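Speaker notes: Looking after small timber furniture
Tritosby Community Hall, April 18, 2023
Speaker: Aisyah Ngui

Slide 1. Welcome

Thank Syahrul for setting up the chairs. Phones on silent. Questions at the end, but if someone can't hear, stop and fix it.

Say what the talk covers: cleaning, oiling, water rings, and when to leave a piece alone. No upholstery tonight. Panagiotou did upholstery in January and the handout is still on the side bench.

Slide 2. Who I am

Keep this short. Ran the repair bench at Turden for eight years. Over 3,000 pieces through the door in that time, mostly side tables, stools and kitchen chairs. Very few antiques. If anyone has a real antique, send them to a conservator.

Slide 3. Find out what finish you have

Most damage I saw was people putting the wrong product on. Oil on top of lacquer just sits there and goes sticky.

Go through the tests in order. Drop of water first, somewhere out of sight. If it beads for 10 minutes the surface is sealed. If it soaks in and darkens, it's oiled or bare. Then a dab of metho on a cotton bud, under the top. Shellac goes soft. Most modern lacquers don't mind a quick dab.

Pass the two sample boards around. Ask for them back before the break.

Slide 4. Cleaning

Barely damp cloth, drop of dish soap, then a dry cloth straight after. Go with the grain. No spray polish with silicone in it, as it makes any later refinishing very hard.

Mention the Dolla stool here. Owner had used kitchen spray on it every day and the colour had gone patchy on the seat. Took me a full weekend to get it back and I charged her for half of it.

Slide 5. Rings and marks

White rings are moisture in the finish. Leave them a few days first, as plenty fade without help. After that, a warm iron over a dry cotton tea towel, a few seconds at a time. Lift and look each time.

Black rings are in the wood itself. Usually water and metal together, so a tin, a pot plant stand, anything with a steel base. They need stripping and oxalic acid. Gloves and glasses for that, outdoors if possible.
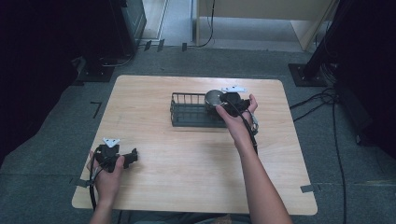 Felt pads are cheap. Put them under lamps, bowls and anything else that stays in one spot. Check them once a year, because grit gets stuck in the felt and then it scratches worse than having no pad at all.

Slide 6. Oiling

Only for oiled or bare timber. Thin coat, wait 15 minutes or whatever the tin says, wipe off everything that hasn't gone in. Second coat the next day. People always put on too much.

SAFETY, say this slowly: oily rags can catch fire by themselves. Lay them flat outside to dry or soak them in a bucket of water. Never scrunch them up in the bin.

Slide 7. Leave it alone

Small dents, sun fading on the legs, old pen marks underneath. All fine. Sanding through veneer can't be undone.

Questions

Likely ones: beeswax (fine, needs redoing often), olive oil (no, goes rancid), heat marks (same as white rings).

Collect sample boards. Hall has to be locked by nine, key goes back to Syahrul.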